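Clureo grasp planner: progress report to Hutchins
Jul 21, 2024
Prepared by Junaid Marwat, Drelstead

You asked whether the new planner is worth a second year. On the evidence since April, I can't say yes.

The headline figure from Astham was 40 clean picks in a row. All were rigid boxes on a bench, and the old code manages those too. With soft goods among boxes, the planner still treats a fold in the cloth as a hard edge and sets the fingers too wide. Retuning it took 6 weeks and fixed roughly half the cases.

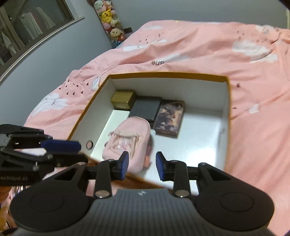 Fingers open over the pink bag, boxes along the back wall.

Mireille Hakim thinks more hand-held demonstrations will sort this out. I doubt it. The depth filter throws away detail before the planner sees it, and extra data won't bring that back. Logging is better: replaying a failed run now takes 2 minutes, down from 30.

I'd hold the next payment until the filter is rewritten and tested on bags alone. Mireille disagrees and will send her own note.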